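Handix Public Library
@handixlibrary

1/9
The Handix Public Library will change its borrowing rules at the start of March. This thread sets out the main points for cardholders. The full policy is posted at both branches and may be requested in print at any service desk.

2/9
Loan periods. Books and audiobooks may be kept for 29 days, up from the present 21. Films and magazines may be kept for 14 days. Items already on loan when the rules take effect will keep the due date shown on the receipt.

3/9
Renewals. An item may be renewed twice unless another cardholder has placed a hold on it. Renewals may be made online, by telephone or in person. Renewals by telephone are taken until 5 p.m.

4/9
Holds. The library filled 1,669 holds in December, the highest monthly figure on record. Items on the hold shelf will now be kept for seven days. Cardholders who no longer need an item are asked to cancel the hold online so that it may pass to the next person.

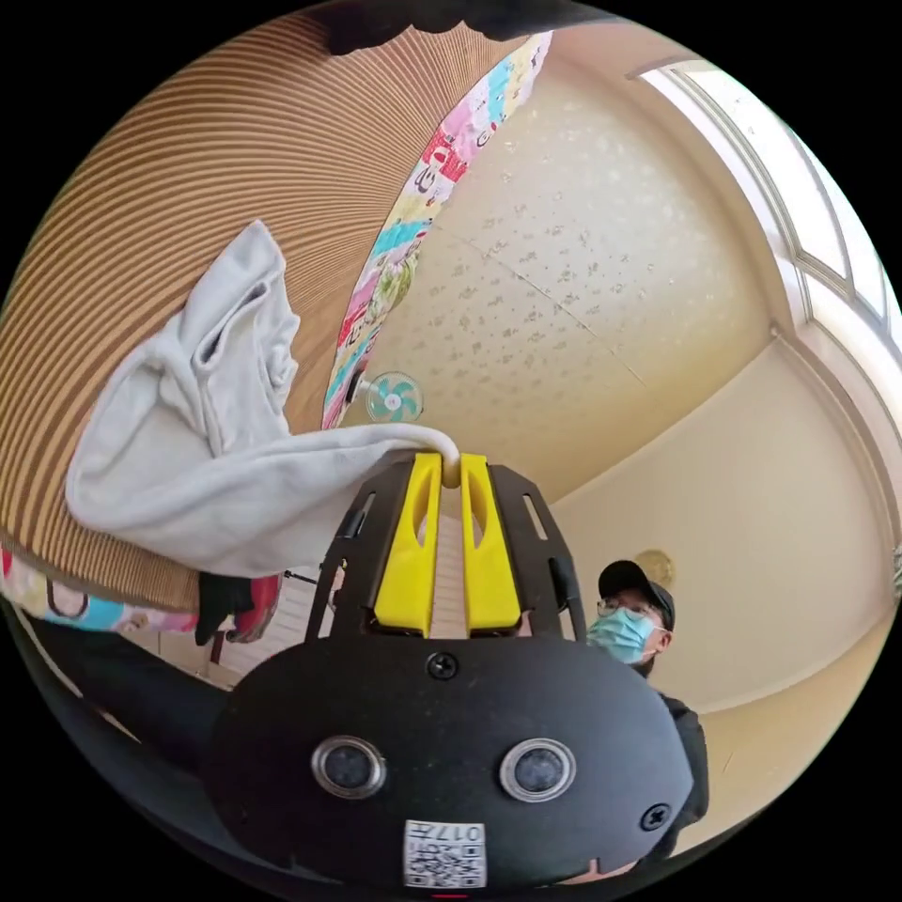 5/9
Overdue items. Daily fines on children's and teen materials will end. Fines on adult materials remain at ten cents a day, with a limit of three dollars per item. Charges for lost or damaged items are unchanged. Melati Sumampouw, Head of Circulation, will review requests to waive past charges. Such requests must be made in writing and should include the card number.

6/9
Interlibrary loan. Requests to libraries outside the county may take up to six weeks. The lending library sets the due date, and the 29-day period does not apply. Please leave the paper band on the cover when returning these items.

7/9
Leitner Street Branch. The outside book return at Leitner Street will be closed for repaving of the drive. Returns may be made at the front desk during open hours or at the Main Library at any time. No fines will be charged on items due during the closure.

8/9
Library cards. Cards issued before the change remain valid. Residents who have moved within the county should bring proof of their new address on their next visit. Cardholders under 13 need the signature of a parent or guardian. A replacement card costs two dollars.

9/9
Questions about the new rules may be sent to Anisa Tarigan, Deputy Director, in care of the Main Library. Comments received before the end of February will be included in the packet for the next meeting of the Board of Trustees, which is open to the public and begins at 6:30 p.m. in the second-floor meeting room.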